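9/26/23
By the Home & Habits desk

The glass-door refrigerator is a solution looking for a kitchen

My sister-in-law has one. The dentist's office in Zullwood has one in the break room. Last December the appliance store out on the Livbridge road moved the plain white models to the back wall and gave the whole front row to refrigerators you can see into. I have tried to like them. I still think most people who buy one will wish they had spent the money on a better stove.

The sales pitch goes like this. You can see what you have, so you open the door less, so you waste less power and less food. A Tsang salesman told me that a glass panel would change the way my family eats. I asked how. He said we would be more aware of our vegetables. I am very aware of our vegetables. They go soft in the drawer, and the drawer is the one part of the refrigerator the window never seems to reach.

Then there is the matter of whether you can see anything. Under a ceiling light, a glass door spends a good part of its day reflecting the room back at you. You get a pale haze and the hint of a shelf, and you end up pulling the handle anyway to find out if there is milk.

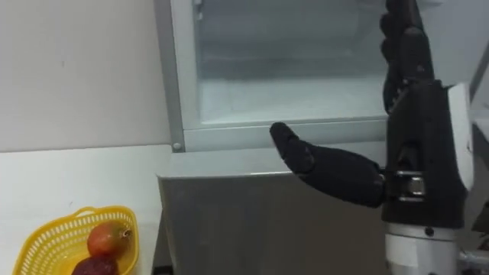

A glass panel set over a brushed stainless-steel front, with the light on it.

Keeping the thing presentable is its own chore. I borrowed a friend's house for 9 days this summer, Oter refrigerator included, and I wiped that glass every morning. At home I wipe ours when company is coming. Stainless steel is no better, and a door that puts the two together needs two cloths and, if you believe the cleaning aisle, two separate sprays. Multiply that by 364 mornings (I'll allow you one off) and ask yourself who in your house is going to do it.

I also don't care to have my leftovers on display. A solid door is a courtesy. Behind it can be half an onion, a pot with a plate for a lid, and three jars of mustard, and a guest standing in the kitchen never needs to know. People with glass doors start buying matching containers. I have watched it happen. First it was a set of clear bins, then labels for the bins, and the food inside was the same food.

The model I priced cost 2,000 dollars. A solid door of the same size was a good deal less, and it would hold the school calendar with a magnet.

I will grant one thing. In a shop, where customers need to pick a soda, the glass door makes perfect sense – that's where it came from, and that's where I'd leave it. My parents' kitchen had a round-shouldered refrigerator with a door like a bank vault, and it ran for 44 years without anyone looking inside it from the outside. We opened it, we stood there too long, somebody yelled at us to shut it. I don't believe a window would have changed any of that.

We use cookies to remember your reading preferences. By continuing you accept our cookie policy.

Contact us | Copyright 2023, all rights reserved | Back to top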